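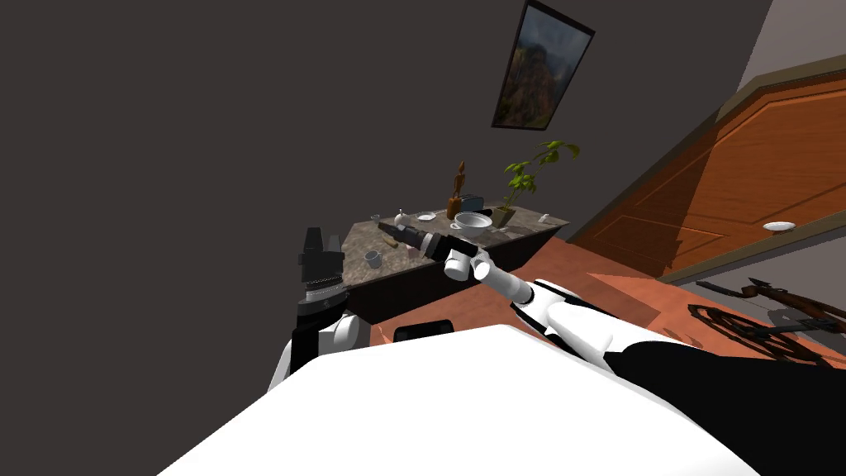 Ansicht mit Arbeitsplatte, schräg

Loretta Sorensen, 2024-06-01
Unsere Marmorplatte hat einen matten Ring, vermutlich von Zitronensaft. Steinreiniger von Brovar bringt nichts. Kann ich das selbst polieren?
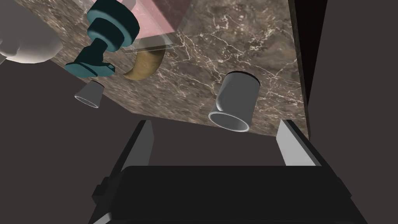

Die Platte ist 2 cm stark und liegt seit elf Jahren. Ein Betrieb will 570 Euro.

Efren Manalo
Das ist eine Verätzung, kein Fleck. Marmorpolierpulver mit Wasser und Filz auftragen - erst an einer verdeckten Stelle testen.
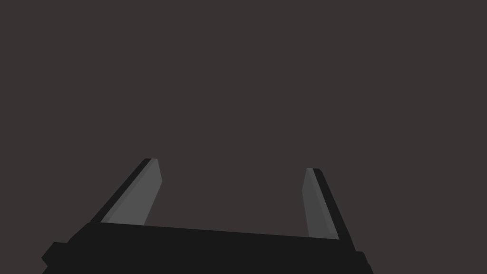 Danach abwischen und neu imprägnieren.

Bayram
Bei mir ging es mit Essig weg, aber das war Granit.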